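[사용기] Iltari 양팔 키트, Bawa에서 한 달 빌려서 쓰는 중입니다
읽는 시간 5분 · 댓글 11 · 공유 5

milagros_layug

안녕하세요. Milagros Layug입니다. 한국어가 모국어가 아니어서 이상한 표현이 있을 수 있습니다. 이해가 안 되는 부분은 물어보시면 다시 쓰겠습니다.

저는 작은 식품 포장 작업장에서 일합니다. 작업장에서 계란과 과일을 작은 용기에 옮겨 담는 일이 많아서, 이것을 로봇으로 할 수 있는지 알아보라는 부탁을 받았습니다. 로봇을 사는 것은 부담이 되어서 Bawa의 대여 상품을 신청했습니다. 9월 초에 받았고 지금 세 번째 주입니다.

먼저 비용입니다. 대여료는 한 달에 300만 원이고 보증금이 200만 원입니다. 보증금은 반납하고 검사가 끝난 다음에 돌려준다고 계약서에 쓰여 있습니다. 배송은 포함인데 설치는 포함이 아닙니다. 저는 설치를 신청하지 않고 동료와 둘이서 했습니다. 상자를 여는 것부터 두 팔이 처음으로 같이 움직일 때까지 11시간이 걸렸습니다. 하루에 끝내지 못했고 이틀로 나누어서 했습니다.

시간이 가장 많이 걸린 것은 팔 두 개의 위치를 맞추는 일이었습니다. Iltari 설명서에는 받침판의 간격을 맞추라는 그림이 한 장 있는데, 그림의 기준이 받침판의 바깥쪽인지 가운데인지 쓰여 있지 않습니다. 저희는 바깥쪽으로 생각했고, 틀렸습니다. 그래서 나사를 모두 풀고 다시 했습니다. 이 글을 읽는 분은 꼭 가운데를 기준으로 하시기 바랍니다.

프로그램은 Prullau를 씁니다. 사람이 조작기를 손으로 움직이면 팔이 따라 하고, 그 동작을 저장해서 다시 실행할 수 있습니다. 배우기는 쉽습니다. 동료는 컴퓨터를 좋아하지 않는 사람인데 점심 전에 혼자 저장까지 했습니다. 하지만 저장한 동작의 이름을 나중에 바꿀 수 없습니다. 처음에 이름을 대충 지으면 나중에 무엇이 무엇인지 알 수 없게 됩니다. 저희 목록에는 지금 "시험", "시험새로", "시험진짜"가 있습니다.

좋은 점을 쓰겠습니다. 움직임이 부드럽습니다. 천천히 움직일 때 떨림이 적어서 깨지기 쉬운 물건을 잡을 때 마음이 편합니다. 그리고 비상 정지를 누른 다음에 다시 시작하는 순서가 간단합니다. 예전에 다른 회사에서 본 로봇은 다시 켜는 데에 아주 오래 걸렸습니다.

나쁜 점도 있습니다. 케이블이 너무 깁니다. 정리하는 부품이 상자에 없었습니다. 또 기본 손가락은 딱딱해서 계란에 쓰기 무서웠고, 결국 Itard의 부드러운 손가락 덮개를 따로 주문했습니다. 덮개는 아직 오지 않았습니다.

질문이 있으면 답하겠습니다.

공장밖고양이

후기 감사합니다. 마침 저희도 Bawa 견적 받아 놓고 고민 중이었어요. 설치 서비스는 왜 안 하셨나요? 저희는 영업하시는 분이 거의 필수처럼 말씀하시던데.

milagros_layug

설치 비용이 견적서에 따로 있었고, 저희가 직접 해 보아야 나중에 고장이 났을 때 고칠 수 있다고 생각했습니다. 지금 생각하면 반은 맞고 반은 틀렸습니다. 받침판 때문에 잃은 시간이 아깝습니다. 그래도 나사를 다 풀어 본 덕분에 구조를 잘 알게 되었습니다. 작업장에 공구를 잘 쓰는 사람이 없으면 신청하시는 것이 좋겠습니다.

느린기어

초를 치려는 건 아닌데요, 한 달 300이면 비쌉니다. 계란 담는 일이라면 흡착식 전용기가 훨씬 빠르고 중고도 많이 나와요. 양팔 로봇으로 계란 한 알씩 집는 건 보기엔 멋있어도 현장에서는 답이 안 나옵니다. 대여 상품은 결국 "신기하다" 하고 반납하는 분이 대부분이라고 봅니다.

milagros_layug

말씀하신 내용은 저도 생각했습니다. 계란만 하는 작업장이라면 전용기가 맞습니다. 저희는 아침에 계란을 하고 오후에 무화과를 하고, 주문에 따라서 용기도 바뀝니다. 전용기를 용기마다 살 수는 없습니다. 그래서 한 가지 기계로 여러 가지를 할 수 있는지가 저희에게 중요한 질문입니다. 속도는 사람보다 많이 느립니다. 이것은 숨기지 않겠습니다.

느린기어

용기가 그렇게 자주 바뀌면 동작 저장도 매번 새로 해야 하지 않나요? Prullau가 물체를 보고 알아서 맞춰 주는 물건은 아닌 걸로 아는데요.

milagros_layug

네, 맞습니다. 기본 상품에는 그 기능이 없습니다. 물건을 놓는 위치가 달라지면 저장한 동작은 소용이 없습니다. 카메라로 위치를 찾는 기능은 추가 상품이고, 저희는 신청하지 않았습니다. 그래서 지금은 물건의 위치를 테이블에 연필로 표시하고 사람이 매번 그 자리에 놓습니다. 이 부분은 느린기어 님의 말씀이 옳습니다. 제가 첫 글에 써야 했는데 빠뜨렸습니다. 죄송합니다.

Comfort Annan

저도 Iltari를 씁니다. 저는 대여가 아니고 학교에서 산 것입니다. 느린기어 님 의견에 절반만 동의해요. 생산용으로 보면 비싼 게 맞는데, Bawa 상품 이름부터가 '평가 대여'잖아요. 사기 전에 우리 일에 맞는지 보는 값이라고 생각하면 저는 납득이 갑니다. 잘못 사서 창고에 넣어 두는 값이 훨씬 크니까요.

그리고 Milagros 님, 손가락 덮개요. 저는 Itard 것을 써 봤는데 계란에는 추천하지 않습니다. 표면이 끈적해서 놓을 때 계란이 따라 올라와요. 용기 칸에 넣었다가 손가락을 벌리는 순간 한쪽에 붙어서 기울어집니다. 차라리 기본 손가락에 얇은 실리콘 시트를 붙이고 힘을 낮추는 쪽이 나았습니다.

공장밖고양이

헉 저희는 Itard 덮개까지 견적에 넣어 놨는데… 이거 빼야 하나요?

무쇠주걱

Itard 덮개 저는 계란에 잘 쓰고 있습니다. 끈적한 건 새것일 때 그렇고, 미지근한 물에 중성세제로 씻은 다음 완전히 말려서 쓰면 많이 줄어요. 설명서에도 작게 나와 있습니다. Annan 님은 혹시 씻지 않고 바로 쓰신 게 아닌지? 그리고 실리콘 시트는 식품 작업장이면 접착제 때문에 위생 점검에서 걸릴 수 있습니다. 학교 실험실이랑은 사정이 다르죠.

milagros_layug

두 분의 의견이 달라서 저에게는 아주 도움이 됩니다. 덮개가 오면 씻기 전과 씻은 후를 모두 해 보겠습니다. 위생 문제는 제가 생각하지 못했습니다. 저희는 아직 팔 계란이 아니고 연습용 계란만 쓰고 있지만, 나중을 위해서 접착제의 서류를 먼저 확인하겠습니다.

Bawa의 고객 지원에 대해서도 조금 쓰겠습니다. 전화는 연결이 잘 안 되고, 메일은 다음 날 아침에 답이 옵니다. 답은 친절하고 정확했습니다. 다만 받침판의 간격을 물었을 때 설명서의 같은 그림을 다시 보내 주어서 조금 슬펐습니다. 두 번째 메일에서 "가운데 기준입니다"라는 답을 받았습니다. 설명서를 고치겠다고 했는데 정말 고치는지는 모르겠습니다.

계약에 대해서 한 가지 더 있습니다. 반납이 늦으면 하루마다 대여료의 5퍼센트를 내야 합니다. 작은 글씨로 뒷면에 있습니다. 저는 한국어 계약서를 천천히 읽는 사람이어서 발견했습니다. 공장밖고양이 님도 견적서의 뒷면을 꼭 보시기 바랍니다. 그리고 기간을 연장하고 싶으면 끝나기 전 주에 메일로 말해야 하고, 전화로 말한 것은 인정하지 않습니다.

느린기어

하루 5퍼센트는 좀 심하네요. 월 300이면 하루 15만 원인데. 그런 건 영업 쪽에서 먼저 말해 줘야죠.
그래도 글쓴 분이 느린 것까지 솔직하게 써 주셔서 믿음은 갑니다. 저는 여전히 전용기 쪽이지만 무화과 결과는 궁금합니다. 계란은 모양이라도 비슷하지, 무화과는 잘못 잡으면 바로 터질 텐데요. 작업 배치는 어떻게 해 놓으셨어요? 두 팔 사이에 용기를 두나요?

milagros_layug

무화과는 다음 주에 시작합니다. 솔직히 저도 걱정이 됩니다. 결과가 나쁘면 나쁘다고 쓰겠습니다.

배치는 여러 번 바꾸었습니다. 처음에는 용기를 뒤쪽에 놓았는데 팔꿈치 부분이 서로 가까워져서 Prullau가 충돌 경고를 냈습니다. 지금은 계란을 담은 그릇을 한쪽 팔 가까이에 놓고, 투명한 용기를 다른 팔 가까이에 놓습니다. 테이블은 광택이 없는 갈색으로 덮었습니다. 광택이 있는 판에서는 조명이 반사되어서, 조작하는 사람의 눈이 빨리 피곤해졌습니다. 덮개의 뒤쪽에 주름이 조금 있지만 작업하는 자리에는 영향이 없습니다.

그릇에서 꺼내는 것이 용기에 넣는 것보다 어렵습니다. 그릇 안에서는 계란이 서로 붙어 있어서 손가락이 들어갈 틈을 찾아야 합니다. 저희는 위에 있는 것부터 잡고, 손가락의 방향을 계란마다 바꾸어서 저장합니다. 그래서 동작의 목록이 길어지고, 이름을 바꿀 수 없는 문제가 더 불편해집니다. 용기에 넣을 때는 칸의 모양이 계란을 받쳐 주기 때문에 조금 비뚤어도 괜찮습니다. 팔에서 내려오는 검은 케이블은 용기의 위쪽을 지나가므로, 낮게 움직이는 동작을 저장할 때는 조심해야 합니다. 앞쪽에 엉켜 있는 케이블은 반납하기 전에 꼭 정리하겠습니다.
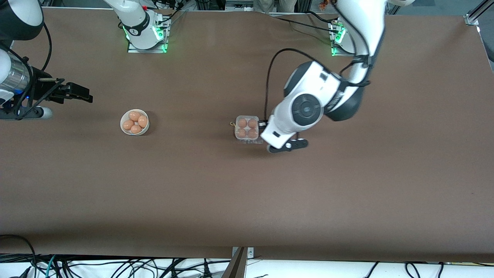

Comfort Annan

그릇에서 꺼내는 게 더 어렵다는 말에 동감합니다. 저희는 깊은 그릇을 포기하고 바닥이 평평한 얕은 쟁반으로 바꿨더니 저장할 동작이 확 줄었어요. 동작 이름 문제는 Prullau에서 목록을 파일로 내보낸 다음 이름을 고쳐서 다시 불러오면 됩니다. 메뉴가 '백업' 안에 숨어 있어서 저도 한참 찾았습니다. 무화과 하실 때 잡는 힘을 얼마로 두셨는지도 같이 적어 주세요.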